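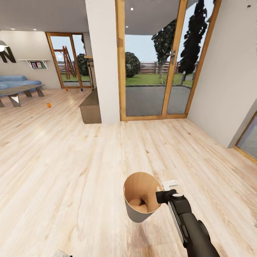

Burberg, 5/15/25

Filter bags blinding after a few weeks, pulse-jet dust collector

Posted by millside_maint

We run a pulse-jet baghouse on the finishing line at our plant. It has 148 bags, polyester needle felt, plain finish. The last full change was in February. The previous set ran over 4,000 hours before we had any trouble with it. With the new set the differential pressure was normal for the first couple of weeks and then started climbing. It now sits at 6 inches of water column most of the shift, and the cleaning cycle hardly brings it down.

I pulled a few bags and they have a hard layer on the outside that does not shake off. Compressed air takes some of it away but the felt underneath looks gray and packed. The inside of the bags is clean, so I don't think we have leaks.

What has changed: the bags came from a different supplier this time (we used to buy from Galter, these are from Ramura). The fabric weight on the paperwork is the same. We also started running a second product on the line that makes a finer dust. Pulse settings are what they were before. Hopper is emptied every shift.

Is this a bad batch of bags, or should I be looking at something else first? I don't want to order another full set and have the same thing happen.

6 comments

Posted by needlefelt_ron

I would look at the dust before the bags. Plain felt lets fine particles work down into the fabric, and once they are in there the pulse can't get them out. If your old product was coarse, it built a loose cake on the surface and the felt never had to do much. The finer dust goes straight in when the bags are new and have no cake on them.

A few checks, in the order I would do them:

Check the air header pressure while it is pulsing, with the gauge on the header itself. A gauge at the compressor tells you very little. If the pressure doesn't recover between pulses, your cleaning is weak no matter what the timer says.

Listen to every diaphragm valve. A dead one makes a dull sound or none. One row not cleaning will load up the other rows.

Look at the drain on your compressed air line. Water or oil in the pulse air will turn fine dust into the kind of hard layer you describe. You say the insides look clean, which makes oil less likely, but feel them with your hand for damp spots near the top.

Check how cold the housing gets overnight. If you shut the fan off with warm, moist air still in there, it condenses on the bags. Run the fan and the pulses for a while after the line stops.

If all of that is fine, ask for a quote on bags with an ePTFE membrane. They cost more and you have to be careful putting them in, as the membrane scratches on the cage. For fine dust they hold pressure much better. A singed or glazed finish is cheaper and helps with cake release, though it does less about particles going into the depth of the felt.

On new bags of any kind, precoat before you put the line back on. We do it with the fan turned down and the pulse off until there is some pressure drop across the bags. Did you do that in February? If you started at full airflow with the fine product, that alone could explain it.

Same weight on paper does not mean same fabric either. Ask Ramura for the air permeability figure and compare it with your old Galter sheet. Send one used bag to a lab along with a new one from the same box. Most suppliers will do this for a customer.

4 comments

Posted by shopfloor88

Had the same with cheap bags. Went back to the old supplier and it was fine. I would just do that.

Posted by hopper_and_cage

Agree with most of what needlefelt_ron wrote. One more thing to check is the cages. If the new bags are a little tighter than the old ones they can't flex when the pulse hits, and the cake stays put. You should be able to pinch a small fold of fabric between your fingers with the bag on the cage. If you can't, the bag is too tight. We had this on a Hartono unit where the cages had been replaced with a slightly bigger diameter and it wasn't written down anywhere.

Also, don't turn up the pulse pressure to fix it. It can drive the fine stuff deeper and wear out the bags at the bottom.

Share this page (4)

Related topics
Choosing between woven and needle felt bags
How to read a differential pressure gauge
Can polyester filter bags be washed?
Snap band or flange top for a flat tube sheet
Filter press cloth leaking at the edges

Contact us | Terms of use | Back to top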